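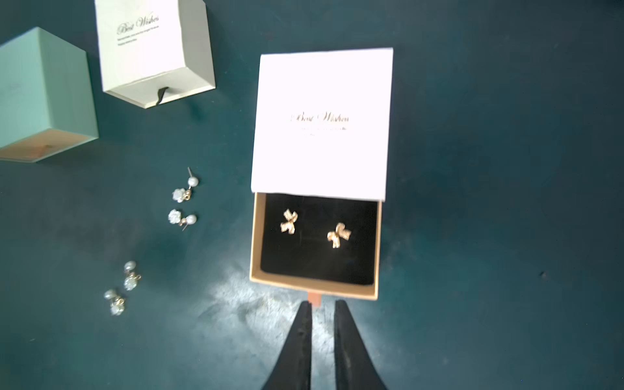

Wrist view, packing cell 2. Bow studs in the open drawer, two pairs of pearl drops still out on the table.

Search notebook

Tuesday, 7:40 a.m.

Started with the drawer boxes again. Same list as last week: open the drawer, put a pair in, close the drawer, hand off to the sleeve check. The people side of this has moved faster than the code side, so both go in here.

Drawer opening. Gripping the pull tab is still the weak step. The tab is small and soft and folds under if the fingers come in low. Raised the approach by 8 mm and slowed the last part of the close. First block of 100 opens after the change: 91 clean, 6 needed a second try, 3 stopped and called for a person. Before the change we were calling for a person about once every ten boxes, which was worse than doing it by hand. Leave the setting alone until Friday so there is a week of the same thing to look at.

Ribbon loops are a separate problem. They hang differently every time and the fingers pass beside them. Did not work on this today. Liliana's suggestion is to have the ribbon boxes go down the hand bench for now and give the cell tab boxes only. I agree. Need to tell Morelli, because their spring order is nearly all ribbon.

White sleeves under the bench light. The sleeve blows out and the small print under "Best Wishes" is gone in the camera. The cursive line reads all right. For finding the box we only need the edges, and those are soft too. Turned the light down two steps and the edge fit got better, but then Gerardo couldn't see the velvet well enough to check for lint from his side. Put it back. Asked for a hood over his lamp instead so the two lights can be set apart. He says any hood is fine as long as it doesn't come down in front of his face.

Placing studs on velvet. Holding position is fair, angle is not. The two bows end up at different tilts and a customer would notice. We had been logging these as good because both were on the insert. Borghild went through yesterday's batch and marked them the way the hand packers would mark them, and the pass rate dropped a lot. Her marks are the ones we use from here on. Old numbers stay in the sheet but should not be quoted to anyone at Cilier.

Drops. Not attempted by the cell. Pearl and flower swing against each other when picked up by the post, and picking by the pearl is not allowed until somebody has looked at what the finger pads do to the surface. Arturo has that.

10:15

Talked with the packing bench at break. Writing down what was said because it keeps getting summarized as "they're fine with it."

Gerardo used to pack start to finish. Now he gets boxes with the studs in and straightens them, which he says is more tiring than packing, since his eyes never get a rest from the close work. Closing the drawer and setting the box aside used to be the rest. He asked if the cell could do only opening and closing and leave the placing to him. I had not considered that. On current numbers it may be the better split anyway.

Borghild is worried about the piece rate. The rate still counts boxes finished by one person. With the cell in the line it isn't clear whose box it is. Bendik said hourly pay would apply to anyone on cell 2 during the trial, but it has not been put in writing. He needs to do that this week. I told both of them I would ask, and I have asked.

Liliana wants two people trained to clear a stop, so that she isn't called over each time. Agreed. The restart steps are in her head and mine, and one page in the Penirex folder that is out of date.

1:30 p.m.

Tried Gerardo's split. Cell opens, he places, cell closes. Ran it until the end of the tray stack, 178 boxes. Stops went down. He did the placing at his own pace and the cell waited on him, which it does badly: after a timeout it homes and has to find the box again. Made the wait unlimited, with a foot pedal to say go. The pedal is a spare from the Drikine press and the cable is too short, so it is on an extension taped along the table leg. Replace before anyone else uses it.

Closing caught the velvet insert twice where it was sitting high at the front. Push it down before pedaling. Told Gerardo, put a note on the bench.

Scuffed patch on the teal top is starting to bother the box finder. It is bright and sits right by the drawer. Masked it in software for now. Ask for a new mat.

To do
- Hood for Gerardo's lamp
- Longer pedal cable
- Bendik: hourly pay note, signed, up on the board
- Rewrite restart page with Liliana, then train Borghild and one more
- Arturo: finger pads and pearls
- Move ribbon boxes to hand bench, call Morelli
- Order mat, part 2221 in the stores book
- Run the split again tomorrow with Borghild placing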